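Sorting the button jar

My grandmother's buttons came to me in April, in one big jar, and I finally started on them last night.
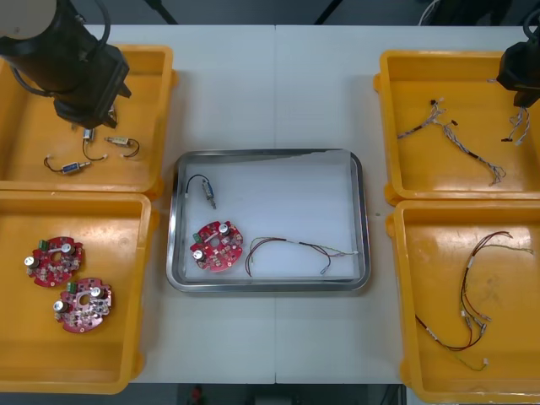 I had put it off because I couldn't decide between sorting by color and sorting by size. Remedios Villalobos sorts hers by number of holes, which I tried for 12 minutes and gave up on. Color won. Yellow plastic trays with a steel one in the middle are a good layout for it - the mixed pile goes in the center and the colors go out to the sides. The browns are done. Blues are next, then I need 6 matching ones for the green cardigan.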